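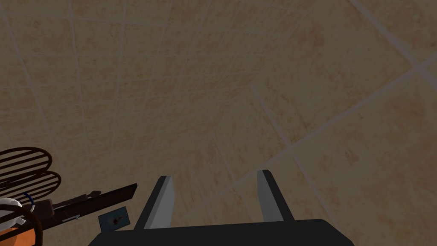
Tile Floor Care: Grout, Haze and Loose Tiles

Posted Thursday, June 11, 2020
Filed under Floors

These notes apply to glazed ceramic and porcelain tile with cement grout. Natural stone is covered on a separate page. Do not use anything acidic on marble, limestone or travertine.

Daily and weekly cleaning

Vacuum before mopping. Grit left on the floor turns to mud in the mop water and settles in the joints, which sit lower than the tile face. Use the hard floor setting with the brush roll off.

Mop with warm water and a neutral cleaner at the rate on the label. Doubling the dose leaves a film that holds dirt. Change the water when you can no longer see the bottom of the bucket. In a kitchen of 139 square feet, expect one change partway through.

Microfiber flat mops work better than string mops on smooth tile. On textured tile, use a soft deck brush and pick up the water with a wet vacuum.

Cleaning grout

Test in a closet or under an appliance first.

1. Mix oxygen bleach powder with warm water in a plastic bucket, following the package directions.
2. Pour enough on the floor to fill the joints. Work in sections you can reach from a kneeling pad.
3. Leave for 15 minutes. Add more solution if a joint starts to dry.
4. Scrub along the joint with a stiff nylon brush. Wire brushes leave gray marks and pull out sand.
5. Pick up the dirty water, then rinse twice with clean water.

Grout looks darker when wet. Judge the color the next day. Never mix chlorine bleach with vinegar, ammonia or any other cleaner.

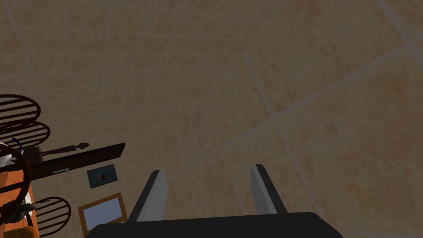 Pale grout shows coffee, rust and pet stains sooner than gray or brown, and it rarely goes back to its first color once oil has soaked in. A grout colorant is the usual fix at that point. I used Vetis colorant in a hallway in December and it has held up, except at the door, where boots wear it off. Two thin coats are better than one thick one. Wipe the tile face before the coat dries.

Sealing

Cement grout benefits from a penetrating sealer. Epoxy grout does not need one. To check an old seal, put a few drops of water on the joint. If the joint darkens within five minutes, reseal.

Apply with a narrow brush or roller bottle and wipe the excess off the tile within the time on the label - dried sealer on a glazed face has to come off with more sealer or a solvent. Keep foot traffic off until it cures.

Haze on new tile

A dull film after installation is normally grout residue. Try a damp microfiber cloth first. If that fails, wait until the grout has cured, wet the floor, and use a sulfamic acid cleaner such as Primitz Haze Remover at the weakest listed dilution. Rinse well.

Hollow or loose tiles

Tap with the handle of a screwdriver. A hollow sound with sound grout can be left alone. A tile that moves, or has cracked grout on all four sides, should be lifted and reset in fresh thinset. Scrape the old mortar down to the substrate first, or the tile will sit high.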